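Blechwanne für die Werkstatt - Kratzer am Boden lackieren oder so lassen?

Hallo zusammen,

ich habe mir für meine kleine Werkstatt eine große offene Blechwanne zugelegt, gebraucht natürlich, neu war mir das zu teuer. Da sollen Reststücke, Klötze und sonstiger Kram rein, der bei mir bisher in 2 Umzugskartons unter der Werkbank vor sich hin gammelt. Die Wanne hat schräge Seiten, was ich super finde, weil alles von allein Richtung Mitte rutscht und ich nicht mehr in den Ecken herumkratzen muss. Bezahlt habe ich 100 Euro, Abholung inklusive Rückenschmerzen.

Nun zu meinem Problem: Der Boden ist ziemlich mitgenommen. Kratzer kreuz und quer, dazu eine helle, abgeriebene Stelle, und ich weiß nicht, ob da mal eine Beschichtung drauf war oder ob das Blech einfach so altert. Rost sehe ich keinen, aber meine Werkstatt ist im Herbst eher klamm. Eine Blechwanne mit grünen und roten Klötzen drin: 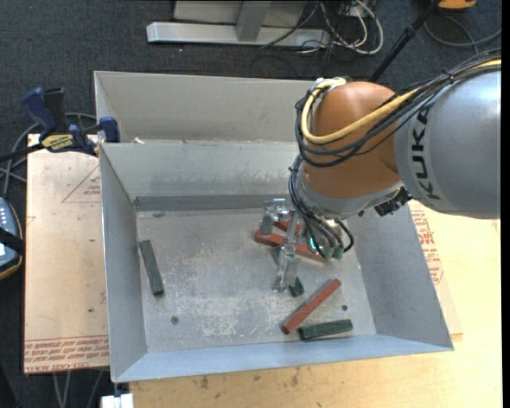
Mein Schwager meint, ich soll alles anschleifen und mit Metallschutzlack streichen. Ich hab ehrlich gesagt Angst, dass der Lack nach zwei Wochen abplatzt, wenn ich da jeden Tag Holz und ab und zu auch mal ein Stück Stahl reinwerfe. Alternativ dachte ich an eine Gummimatte, Skanden hat da was von der Rolle. Aber sammelt sich darunter dann nicht die Feuchtigkeit? Und wie kriege ich die Matte an den Schrägen halbwegs ordentlich zugeschnitten? Die Wanne ist bei mir innen am Boden 455 mm tief, also von vorne nach hinten, falls das jemand wissen muss.

Freue mich über jeden Tipp!
Holzwurm_Gitte

Lourenço Mota

Moin Gitte,

lass den Lack weg. Ich hab das bei meiner eigenen Wanne durch, einmal komplett geschliffen, grundiert, zwei Schichten drüber, und nach dem ersten Winter sah es schlimmer aus als vorher. Der Lack platzt genau da ab, wo die Sachen aufschlagen, und dann hast du die Krümel überall zwischen den Reststücken. Kratzer machen dem Blech erst mal nichts aus.

Was du vorher klären solltest: Ist das verzinkt? Verzinktes Blech wird mit der Zeit von selbst matt und fleckig, das ist ganz normal. Halt mal einen Magneten dran - bleibt er nicht haften, ist es vermutlich Alu oder Edelstahl, und du kannst dir das Thema Rost weitgehend sparen. Haftet er, sagt dir das über die Verzinkung noch nichts, da hilft nur genau hinschauen, am besten an einer Schnittkante.

Matte geht, aber bitte nicht einkleben. Ich würde nur den flachen Boden auslegen und die Schrägen frei lassen, sonst rutscht dir nichts mehr und der schöne Effekt ist weg. Schneid dir zuerst eine Schablone aus Pappe und nimm rundherum ein paar Millimeter weg, dann kriegst du die Matte auch wieder raus. Alle paar Wochen rausnehmen, ausfegen, trocknen lassen, fertig. Und falls bei dir Löcher im Boden sind: nicht zustopfen, durch die kann Feuchtigkeit wenigstens weg.

Gruß
Lourenço

spaenefresser

Also ich würde einfach gar nichts machen. Ist eine Wanne.

Kellerkind_Ute

Bei mir liegt seit Jahren ein Stück alter Teppich drin, Flor nach oben, und das dämpft den Krach ganz wunderbar (die Nachbarn danken es mir!). Zieht allerdings Staub wie verrückt, den muss ich öfter mal draußen ausklopfen. Wenn du viel mit Öl oder Metallspänen machst, dann lieber Gummi, da gebe ich Lourenço recht.

Wegen der klammen Werkstatt: Stell die Wanne auf 2 Kanthölzer, dann kommt von unten Luft dran. Hab ich im Oktober bei mir gemacht und seitdem ist der Estrich darunter trocken. Und dünn mit Öl abreiben schadet auch nicht, jedenfalls wenn keine Klötze reinkommen, die du später noch leimen oder beizen willst - die Flecken kriegst du sonst nicht mehr raus.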